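Trelen Session Tools 2
Software for two-gripper manipulation recordings
Vonik

Trelen takes wrist-view video and jaw-width readings from a pair of hand-held grippers and turns them into training episodes for a control policy. It handles time alignment, pose tracking, segmentation and export. Version 2 was released on 9 April 2025 and replaces the Plosteck importer.

Trelen runs on a workstation and needs no network connection. A session of up to 3000 episodes can be opened as a single project. 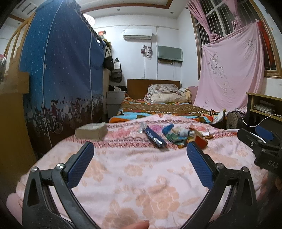 Pose tracking in version 2 was rewritten for homes. The tracker builds a map of fixed features first and gives low weight to anything made of cloth, which may shift between episodes. In a bedroom that leaves less to work with than people expect: a headboard, an air conditioner high on the back wall and window bars will hold a track, while curtains and a printed blanket are marked as soft. Soft regions can be reviewed and changed by hand in the Map tab.

Grasp segmentation

The segmenter splits each recording into approach, close, carry and release, using jaw width together with the image between the pads. Both grippers are segmented on one timeline. If one gripper appears in the other's view, its outline is masked before object detection runs.
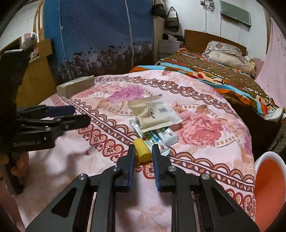
Segments shorter than 5 frames are merged into the one before. The limit can be changed per project. Object labels are optional, and an unlabeled item is exported with a numeric ID.

Planning export

Episodes export as end-effector paths with jaw commands. The Barros plug-in checks each path against the joint limits of your arm and flags the ones it cannot reach. The current arm library has 117 models.

Known limits

Mirrors and glass still produce false features. A fix is planned for July.

Licensing: Fernanda Valente
Technical questions: Adelino Guerreiro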